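To: Serviced Apartments Housekeeping List
Subject: Re: Streaking on narrow mirror panels, Nimance building

Good afternoon,

Thank you to the Khosravi site for raising this matter. The earlier message is quoted for members who joined the list after it was sent.

> We have 119 apartments with a mirror strip set into the
> bedroom tiling. Guests have reported streaks along the edges
> of the glass. Our attendants currently spray the glass and
> dry it with paper towel. Is there a preferred method, and
> should the neighbouring tiles be done at the same time?
>
> Housekeeping Office, Khosravi

The preferred method is a microfibre cloth, lightly dampened with water and folded into a pad. Cleaning product should not be sprayed directly onto the glass, as it may run behind the edging. Attendants should begin at the upper end of the strip and work downward with a flat palm.

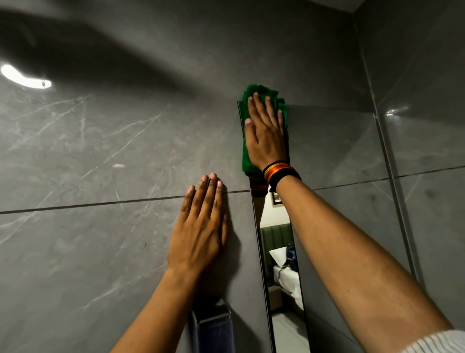
The cloth should be allowed to pass over onto the adjoining tile on each side. Stopping at the border leaves a line of residue, which was the most frequent cause of complaint when our office reviewed the Zororetti apartments in August. Grey marble-effect tile shows finger marks in low light, and any tile touched for support should be wiped before the attendant leaves the room.

Cloths are to be changed after 9 rooms, or sooner if soiled. Those used on glass must be laundered separately from bathroom cloths, without fabric softener.

Sites wishing to order additional cloths through Stestari should send their quantities to this office by 2 pm on the last working day of the month.

Regards,
Housekeeping Standards Office
Nimance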